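Clumping litter vs. wood pellets, dust and cost

Litter and Housekeeping > Indoor cats
Thread started by pelletburner, 14 replies, showing first page

pelletburner
Two adult cats, one box each, utility room with a floor drain I can't use for this. I have been on Amix clumping clay for years. The dust settles on the furnace filter and I change the filter twice as often as the manual says. I am considering kiln-dried pine pellets. Questions: does the sifting box system hold up, and what is the real monthly use per cat?

grayline_tabby
Switched in October. Pellets break down into sawdust on contact with liquid, so you sift the dust out and leave the whole pellets. A 35 lb bag lasts longer than the same weight of clay because you only discard what has broken down. Get pellets with no accelerants or added oils. Stove pellets vary by mill and some bags do not list the contents.

Liam Cropper
I disagree on the savings. Clay clumps come out whole with one pass of the scoop. With pellets you still remove solids by hand, then sift, then top up. My daily time went from two minutes to 8. If you value your time at anything, clay is cheaper.

grayline_tabby
Eight minutes means your sifting tray is too full. Keep the layer under an inch and a half. It should take three shakes.

Liam Cropper
It is at one inch. The slots in the Wurotar tray are too narrow and damp sawdust bridges across them. I opened them up with a file and it improved, but I should not have to modify a new tray.

mosswick
The tool matters as much as the tray. A slotted scoop is right for clay. For pellets I keep two: a slotted one for solids and a solid one with a flat floor and a raised rim for moving fresh pellets out of the bin. Trying to top up with a slotted scoop drops half of it on the floor.
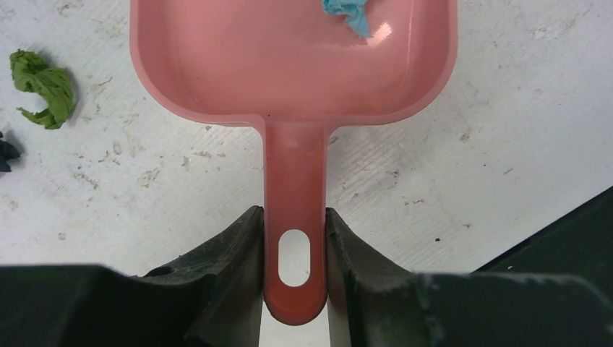
Plastic is fine for the second one. Metal lasts longer but scratches the pan, and scratches hold odor. Wash both in hot water with unscented dish soap and let them dry before they go back in the bin, or the pellets at the top will start to swell.

pelletburner
Useful. What about dust readings? I have a cheap particle counter and can test before and after.

n_odalaigh
Ó Dálaigh here, former kennel operator. Put the counter at box height, a yard away, and log while you pour. Pouring is where you get the peak. Between pours the difference is small. Also, the last few inches of any pellet bag are mostly fines. Sift them before use or you will blame the product for the bottom of the bag.

mosswick
Agreed on the fines. Buritz bags were bad for this last winter, better now.

Liam Cropper
The counter will tell you clay is dustier. I don't dispute that. My point was labor. I also had one cat refuse the pellets completely. She used the bath mat for a week.

grayline_tabby
Did you do a gradual change? A thin layer of pellets under the clay, then more every few days. A straight swap fails with a lot of adult cats.

Liam Cropper
Straight swap. I accept that one.

pelletburner
I will convert one box and leave the other on clay. Baseline on the counter Thursday morning, pouring from waist height and then from the rim of the box. Will post both sets of numbers and weigh what I throw out.

n_odalaigh
Weigh the pellet waste dry if you can. It holds a lot of water and the comparison is meaningless otherwise.

Page 1 of 2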